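3.2 Plaited fibre and the problem of what to call it

Woven goods gave our sorters more trouble than glass, tin and cloth put together. A deep plaited form with a flared edge is a basket if it stands on its base and a hat if somebody thinks of putting it on, and the material is no help in deciding. Of the 926 entries in the Minside household list, 26 had been filed under both headings, in two cases by the same person on the same afternoon. 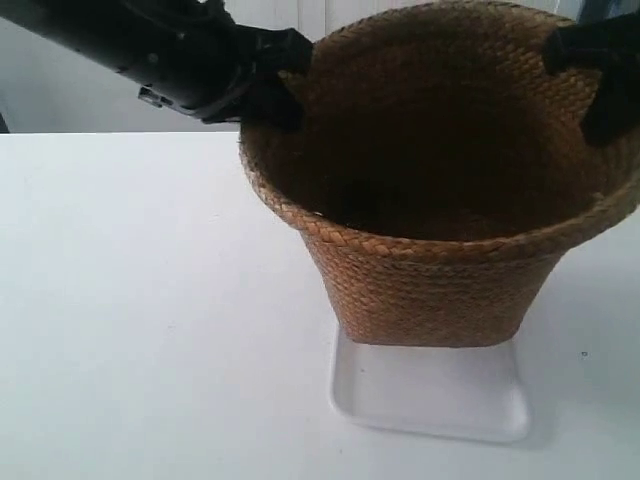 Mazza's rule was to go by the weave. Rows of small chevrons, she argued, turn up on brims and on the walls of containers alike, so the sorter should look for the thicker braid and ask what it joins. Delorme preferred to ask whether he could get his head in. His method was quicker and, to our regret, agreed with the final labels slightly more often.

Figure 4. Woven article, tan to honey-brown: chevron plaiting, with a paler braided band fraying a little near one end. A small red patch shows on the shaded inner side.

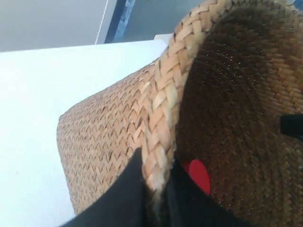
3.3 Wear and loose ends

Fraying was scored from 0 to 100, a scale far grander than the evidence deserved. Most pieces scored under 18. Loose ends gather where a braid has been turned or finished off, and we scored them wherever they stuck out, however slightly.

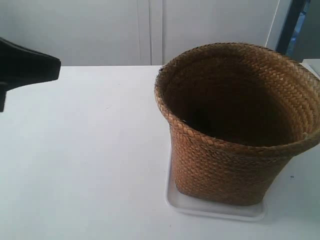
Colour was left out of the score altogether. Plant fibre runs from gold to brown within a single piece – often within a single strand – and our two sorters had already found enough to disagree about.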